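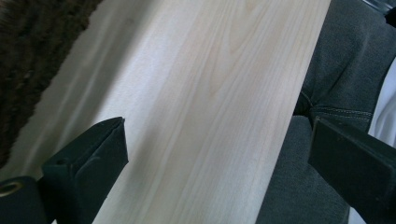 Lemeck Hand-Held Gripper – Evaluation Set

The Lemeck is a two-finger, hand-held gripper with an integrated camera, intended for recording manipulation work in homes, workshops and small offices. The evaluation set allows a laboratory or engineering department to try the tool on its own objects and compare finger types before placing a full order.

Finger options

Two finger pairs are supplied. The Dutard pair is a rigid, boxy finger in dark green plastic with beveled faces, suited to boards, boxes and other items with firm sides. The Pruda pair has the same mounting pattern and a softer inner face, and is recommended for thin or easily marked goods. Fingers are exchanged with the driver provided; a change takes some 4 minutes. The camera does not need to be removed.

Key data

Maximum opening: 115 mm
Camera cable: 200 cm
Weight with Dutard fingers: 236 g less than the previous model
Camera position: fixed, with both fingertips in view

Comparing fingers on household items

Customers are advised to test both pairs on the same surface, under the same lighting and with the same operator. Pale, smooth wood is a useful background for a first session. It shows the dark fingers in clear contrast, and it also reveals how the camera exposure responds to strong light from one side. Textiles should be included at an early stage. Folded cloth changes shape under light pressure, and differences between the two pairs are easier to judge here than on rigid parts. 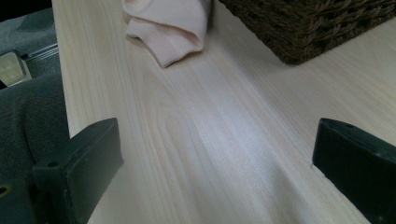

Dutard fingers open over a light wood tabletop, with a pink fabric item and a woven basket beyond.

Operators should begin each attempt with the fingers fully open and approach the object at a steady pace. The exposure setting may be locked before recording – this is advisable near windows. Results obtained with locked and automatic exposure should be filed separately.

Controller compatibility

Recordings can be reviewed on any standard workstation. For replay on an arm, the set is compatible with the Vasiliauskas controller, firmware branch August or later. Adapter plates for other arms are quoted on request and are not part of the evaluation set.

Terms of evaluation

The set is lent against a deposit. Scuffing of the fingers in normal use is accepted; damage to the camera housing is charged at cost. Please return all fingers, screws and cables in the case supplied.

Technical questions: Gintarė Pētersons, Applications
Orders and returns: Joris Van Rooij, Customer Service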